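Main page Film Television People Index A–Z Recent changes Log in

Bloxham (film)

Bloxham is a historical drama film directed by Graziella Sartori from a screenplay by Osvaldo Pellegrini. Set in the winter of 1407, it follows an English wool merchant's widow who travels to northern Italy to recover a debt owed to her late husband. Morenike Olaniyan plays the widow, Agnes Bloxham, and Pierina Zuccaro plays Donna Lucia, the innkeeper who takes her in. The film was produced by Markex and released by Dikden.

Plot

Agnes Bloxham arrives in a mountain town with a bundle of unpaid bills and one servant, who leaves her on the second night. The man who owes her money, a cloth dealer named Fosberg, has closed his shop and is said to be dead. Agnes rents a room over the inn kept by Donna Lucia and waits for the pass to clear. She begins keeping the inn's accounts in return for meals.

While going through the old ledgers she finds that Fosberg paid for a room at the inn long after his supposed burial. Lucia admits that she hid him and that he is living with a shepherd's family above the town. Agnes climbs to the hut and finds a sick man with nothing left to sell. She gives him the bills and goes back down. In the last scene she is still at the inn, adding up a column of figures while the snow melts outside.

Cast

Morenike Olaniyan as Agnes Bloxham
Pierina Zuccaro as Donna Lucia
Osvaldo Pellegrini as Fosberg

Most of the smaller speaking parts were taken by members of an amateur theater company from the valley where the film was shot. Background parts were filled by 210 local people, many of whom appear in both the market scene and the funeral procession.
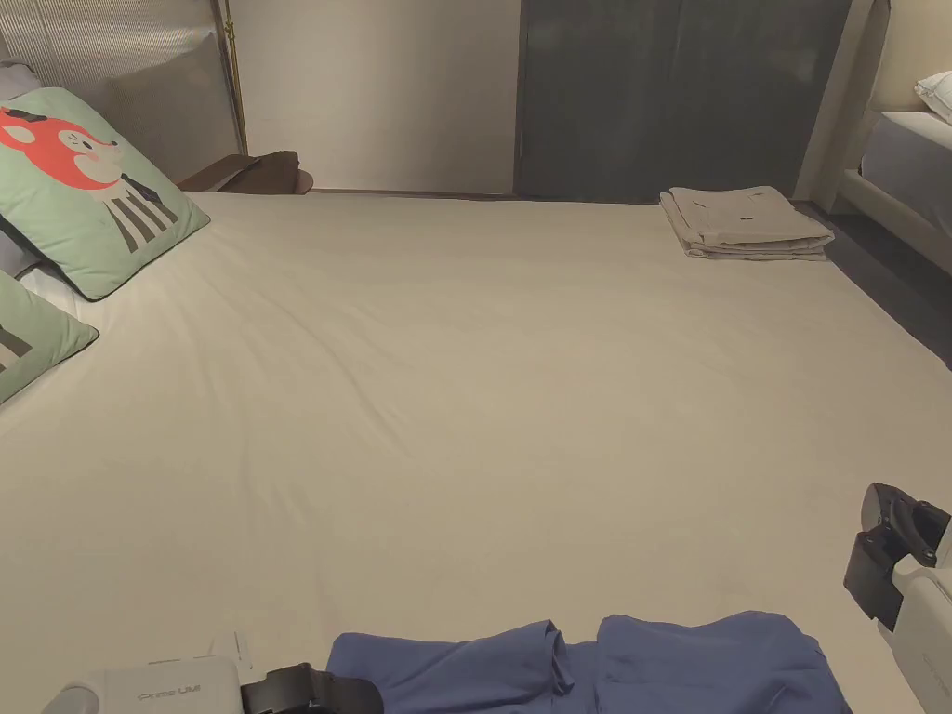

Pellegrini had not planned to act in the film. The actor first hired as Fosberg left before shooting began, and Sartori asked the writer to read the part at a rehearsal. He has three short scenes and fewer than a dozen lines, all of them in the second half.

Production

Writing

Pellegrini wrote the first version as a radio play for two voices, with Fosberg spoken about but never heard. Sartori bought the rights and asked for a longer version with more of the town in it. The servant, the priest and the shepherd's family were all added at this stage. Early drafts were titled The Debt. The title was changed when Markex learned that another company was using the same one.

The dialogue is in English and Italian. Agnes speaks no Italian at the start, and the Italian lines in the first half hour have no subtitles. Subtitles appear gradually as she learns the language. Dikden asked for a fully subtitled version as well, and both were sent to theaters.

Filming

Principal photography lasted 11 weeks. The exterior of the inn was a disused farmhouse, and its rooms were built on a soundstage with ceilings low enough to be seen in most shots. Marisa Bellini, the director of photography, lit the evening scenes mainly with candles and firelight – small electric lamps were hidden behind the beams when faces became too dark.

The mountain pass scenes were delayed twice by a lack of snow. Part of the climb to the hut was filmed on a north-facing slope in January, after the rest of the cast had gone home, with only Olaniyan and a crew of nine.

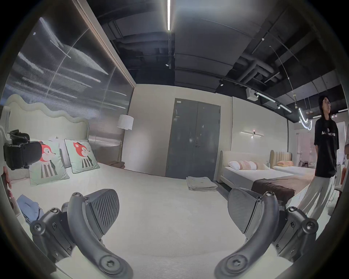 Is the story of Agnes Bloxham based on real events?

Pellegrini made up the story and all of the main characters. He took the prices, the roads and some of the legal terms from reading on the medieval wool trade, but Agnes, Lucia and Fosberg have no counterparts in the records.

Costumes and hair

Agnes wears two gowns in the whole film, one gray and one brown. Four copies of the gray gown were made so that it could be shown at different stages of wear. The hems were weighted to keep them from blowing up in the wind on the pass.

Olaniyan wore a linen headdress in nearly every scene and needed a wig only for the two scenes in which Agnes is alone at night. Zuccaro used her own hair, which she had grown out over the previous year. She later said that the wooden-soled shoes were the hardest part of the role, and she can be seen holding on to tables and door frames in several of the kitchen scenes.

Music

There is no score for the first twenty minutes. After that the music is limited to a small group of recorders, a fiddle and a frame drum. The song Lucia sings while kneading bread was recorded live on the set, in a single take.
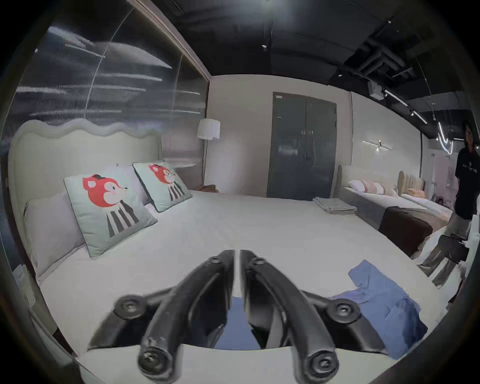 Release

Bloxham was first shown to an invited audience that included the valley theater company. Dikden then opened it in a small number of theaters and added more in the following weeks. A home edition contains both subtitle versions and a commentary by Sartori and Bellini. Dikden holds the distribution rights until 2032, after which they return to Markex.

The distributor's original notice of the film's release read as follows. 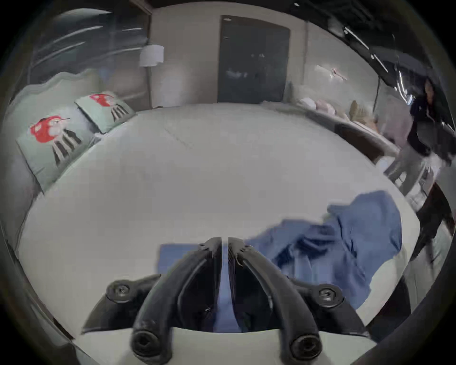

TURIN, 8 Jan 2019 – Dikden will release Graziella Sartori's historical drama Bloxham in theaters this spring. The film stars Morenike Olaniyan and Pierina Zuccaro and was written by Osvaldo Pellegrini. Two versions will be offered, one with partial subtitles and one with full subtitles, and theaters may book either or both.

Reception

Reviewers generally praised the two lead performances and the lighting. Opinion was more divided on the pace of the first half, and on the decision to leave the Italian dialogue unexplained. Several writers preferred the partly subtitled version and advised viewers to look for it. Others found the servant's departure confusing without a translation.

The scene in the hut drew the most comment. Agnes hands over the bills without speaking, and the film does not say whether she means to forgive the debt or has simply given up on it. Sartori has declined to settle the matter. Pellegrini's radio version ended earlier, with Agnes at the foot of the path.

See also

Graziella Sartori
Osvaldo Pellegrini
List of films set in the 15th century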